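Two Governments, One River Crossing

The agreement signed in September between Vamden and Falura runs to 61 pages, and most of it concerns a bridge. The crossing at Nyitrai has been closed to ordinary traffic for the better part of a generation. Under the new terms it will open to residents of both countries at six in the morning and close at ten at night, with joint patrols on either bank.

Officials in both capitals have described the text as modest. It leaves the question of the upper valley untouched and makes no mention of the fishing rights over which the last round of talks collapsed. Its authors chose to begin with matters that affect daily life: permits for seasonal workers, the recognition of school certificates, and access to the hospital at Detov, the nearest for many families on the Faluran side.

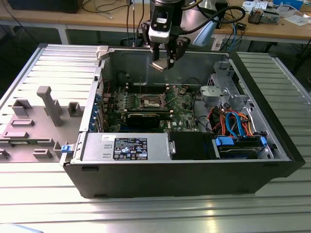 A desktop tower with its side panel removed.

Anca Cârstea, who led the Vamden delegation, spent four years on the negotiations. She is a career diplomat with a reputation for patience, and she speaks of the agreement in careful terms. "We were asked to settle how people cross a river," she said. "The larger questions remain with our ministers, and they are aware of them."

The permit system was the hardest chapter to conclude. Falura had sought a limit of 100 workers a day; Vamden wanted none at all. The final text sets no figure and provides instead for a review every 2 years, at which either side may propose a ceiling. Critics in the Faluran parliament have called this a postponement -- a charge which the foreign ministry has not disputed.
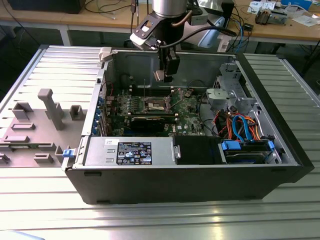
The interior of an open computer, with its motherboard and power supply.

Customs duties will continue to be collected separately. Farmers carrying produce for sale must declare it on both banks, and livestock may cross only with a veterinary certificate issued in Detov or Nyitrai. Household goods and personal vehicles are exempt.

Ratification is expected to pass without difficulty in Vamden, where the governing parties hold a secure majority. The position in Falura is less certain. Deputies from the river districts have indicated their support, while those from the north have asked for the upper valley to be placed on the agenda before any vote is held. The government has so far declined to link the two matters.

In Nyitrai itself, the municipal council has approved repairs to the approach road and the reopening of the old customs house as a permit office -- the first public money spent on the building since the closure. Applications will be accepted there once both parliaments have voted.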